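Subject: Re: [trindden-packing] Dividers for the shallow boxes
From: Teodoro Mercado
Date: July 2022
Reading time: 2 min

Dear all,

Thank you for the answers to my first message. I reply below the part of Manalo's mail which I think is the most important, and I have left out the rest.

> I would not buy more of the ready dividers. We paid for 400
> of them in April and they only fit the deep box. For the
> shallow one you can cut the strips yourself from old
> cartons, if somebody has patience. My other question is
> whether you still put the small wrapped things in the front
> row. At Trangate they put them at the back and then they
> complain that these are always forgotten.
>
> Manalo

Yes, we still put them in the front row. I have tried both ways. When the small pieces are at the back, the person who packs must reach over everything, and the raised flap is in the way of the wrist. In the front they lie along the bottom edge and one look is enough to know if the row is complete.

About cutting the strips, I agree, but please measure the inside of the box and not the outside. I made this mistake with the first lot. My strips for the shallow box are 70 mm high, and this leaves a little space under the flap. If the strip is too high the flap does not lie down, and the tape opens again after one night on the shelf. I cut the slots a little wider than the thickness of the card, otherwise the strips bend when you push them together.

For the Pindaslow order we need 140 boxes. I have enough old cartons for more than half of them. If somebody in the other building has clean brown cartons, without oil or old labels, please put them beside the white shelf and write my name on top. Double wall card is too thick for this work, so do not keep it for me.

One more small request, about the table. Please keep the left side free for the box that is being filled, and take your phone with you when you finish. Last month a box was closed with a charger in it and we had to open the whole stack again.

In the first picture you can see the compartments and the front row with the yellow and white packets.
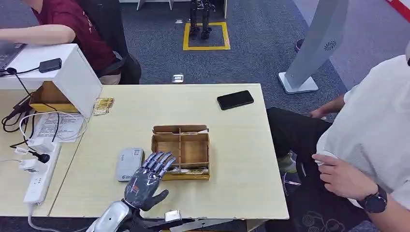
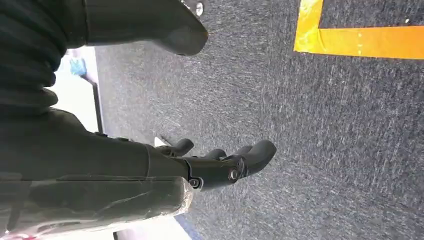

First picture: shallow box with dividers, on the table. Second picture: the grey carpet.

Manalo, if you want my cutting drawing, write to me directly and I will scan it on Monday.

With kind regards,
Teodoro

Last updated: 2 July 2022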